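Rules of origin and the small exporter

Jan 13, 2021

I have spent the past week reading the origin chapter of a trade agreement for work, and I want to set down how the arithmetic operates before I forget it.

A tariff of zero is available only to goods that originate in one of the two parties. For a product assembled from bought-in parts, origin is usually tested by value. Add up the customs value of the parts from outside both territories, divide by the ex-works price, and compare the result with the ceiling in the annex. If the result is over the ceiling, the ordinary duty applies, even if every screw was tightened in Leeds.

Take Basau, a firm that makes bench pumps. One unit leaves the factory at £2,091. The motor comes from Folex, whose plant is outside both territories, and costs £429. That is well inside any ceiling in the chapter. The difficulty is the controller, supplied by Akura. Akura is a domestic company, but it buys its boards from abroad and has never had to say what share of the price they represent. Without a supplier's declaration the whole controller counts as non-originating.

The paperwork therefore travels down the chain. Basau asks Akura, Akura asks its distributor, Amrani, and Amrani asks a factory that has no reason to answer quickly. The declared duty on this heading is 5 per cent. Basau's sales manager put the cost of claiming the preference, in staff time, at nearer 6 per cent on a small order, so on small orders they pay the duty.

I expect this to show up in the utilisation figures from March onwards. A low rate will be read as ignorance of the agreement. Some of it will be a sensible decision not to bother.

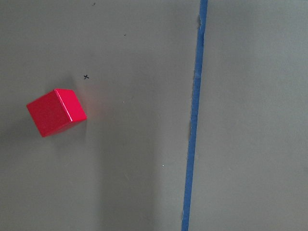
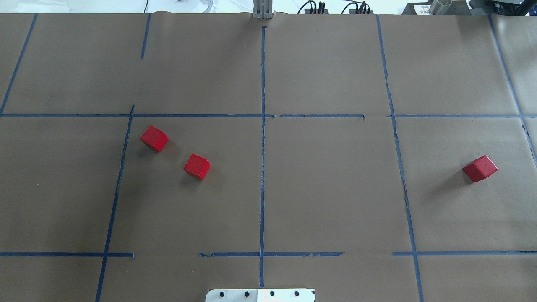
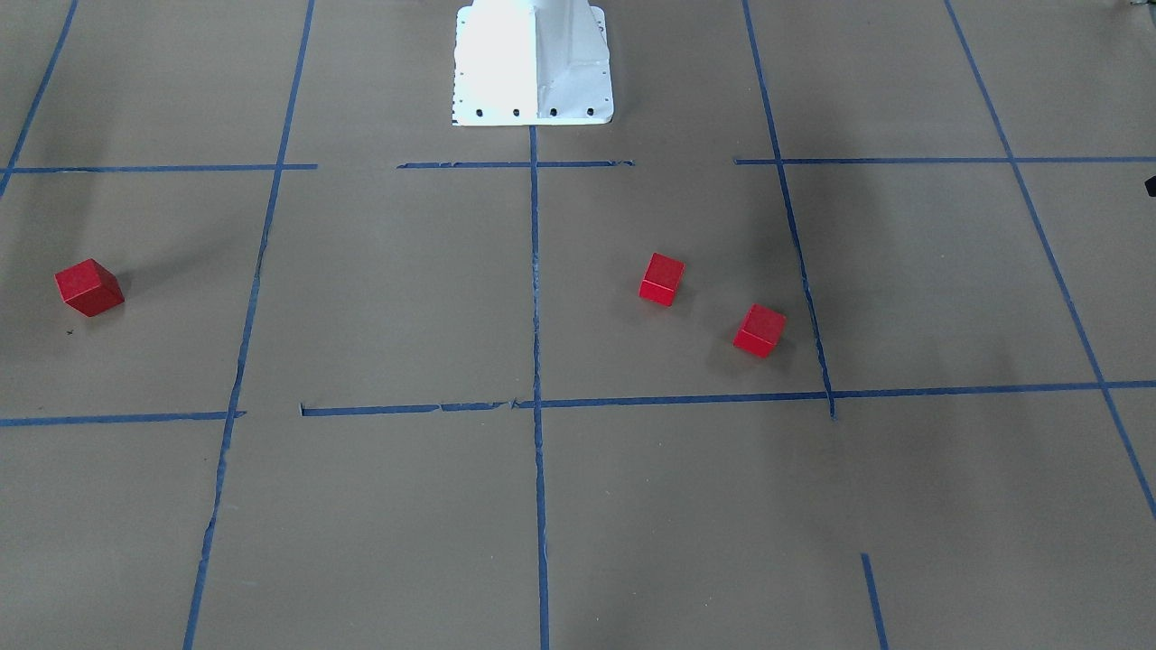
Ovidiu Ene wrote back that I had left out cumulation: if the controller's boards come from the other party they count as originating, and the sum for Basau looks quite different. He would also check whether the motor is caught by a change of heading rule before relying on the value test at all.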